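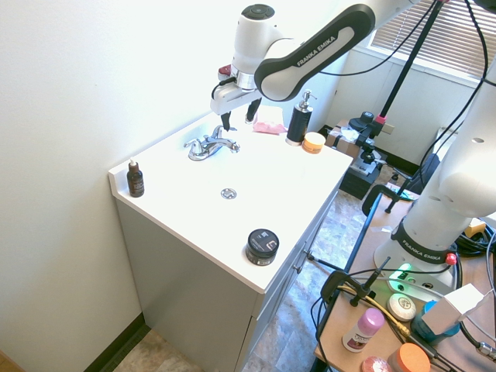

White vanity top with a chrome two-handle faucet

Which edition of The Nedelcu Ledger should our book group read, and do we need the endnotes?

Posted by harborreader in Nonfiction & True Crime, September 2025

I run a small true crime reading group in Nasgate and we have finally talked everyone into a big one! We're doing The Nedelcu Ledger by Cosimo Benedetti, the one on the fuel tax fraud and the customs office that let it go on for so long. I read the first three chapters standing up in the store and I am so excited to get going.

Here's my problem. There seem to be two versions. The Sesmont hardcover is 600 pages with the notes in the back, and then there's a paperback that says "revised" on the cover and is a good bit thinner. The library has the hardcover, but only a couple of copies, and most of the group would rather buy the paperback. Are they close enough that we can mix them? I don't want to spend every meeting with people yelling out page numbers that don't match.

Second part: the notes. I looked, and the hardcover has 1,439 of them! They fill 86 pages. Some are just file numbers, but I opened to one at random and it was a whole story about an inspector trying to get his own report back out of a locked cabinet. So now I'm worried that if we skip them we're skipping half the fun. How do other groups handle this? We meet once a month and the first meeting is in October, and I'd like to split the book over two meetings if that's at all doable. A few of our members are slow readers (me too, no shame).

Oh, and if anybody knows whether the audiobook reads the notes out loud, please say so. One of our regulars listens to everything in the car.

Marguerite_T
Accepted by the poster

Oh, you are in for such a good time. I've read both versions, and my group did this one over the winter, so I can help with most of it.

The editions: you can mix them, but go by chapter and section, never by page. The chapter titles are the same in both. What changed in the paperback is that the long chapter on the court hearings (chapter 11) got trimmed, and the short piece on the witness lists at the end of part two was dropped. In exchange you get a new afterword, where Benedetti goes back to talk to two of the clerks after the verdict. It's wonderful! Somebody with the paperback should read a page or two of it out loud to the hardcover people. The last four paragraphs are the ones I'd pick.

Be careful with the notes, though. They were renumbered for the paperback, so "note 212" means one thing to half the room and something else to the other half. We used the chapter plus the first few words of the sentence the note hangs on. Clumsy, but it worked, and after one evening we'd all gotten used to it.

As for reading them: most are sources, plain and simple. Box numbers, hearing dates, who was in the room. Skip those unless a claim makes you sit up and say "wait, how does he know that?" The good ones are the long ones. My trick was to go through the back before starting each chapter and put a pencil tick next to any note longer than four lines. Then I read just the ticked ones when I got to them. (Sticky flags if it's a library copy, please!)

For two meetings, break after chapter 8. It ends with the raid on the depot and everybody will be dying to talk. Yes, the second half is longer, but it moves much faster – once the trial starts I could not put it down.

One thing that made our evening so much better: we each picked one person from the cast list in the front and kept track of them. There are a lot of names, and three of the customs officers have almost the same last name. I had the deputy auditor and ended up weirdly loyal to her. I still bring her up at dinner.

pdxpaperback

Paperback is fine. I didn't read any of the notes and I followed it OK. The middle part about how fuel gets taxed is slow but hang in there, it pays off big time in the trial chapters. Great book!!

Old_Ledger_Fan

Just adding to Marguerite's answer, which is great, on the audiobook. I listened to it last spring on Sketo, and the narrator does not read the notes. There was a PDF with the download that had the maps and the cast list in it, but I couldn't find the endnotes anywhere. Your car listener might want to borrow the hardcover for a weekend and just read through the back. I did that after I finished and had a great time, like getting a second, stranger little book for free.

I'd push back a tiny bit on breaking after chapter 8. We did it after 9. Chapter 9 is where the bank manager tells his side, and our group argued for an hour over whether to believe him. If you stop at 8 you'll have the raid but not him. On the other hand, 9 is long, so with slow readers maybe 8 is kinder.

Also, print out the timeline! It's hidden at the back of the hardcover after the notes and before the index, and I only found it when I was done. The story jumps around in time quite a bit in part one and I was flipping back constantly.

harborreader

Thank you all so much! Going with 8 for the October meeting, and whoever wants to can read ahead to 9. I've already claimed the deputy auditor.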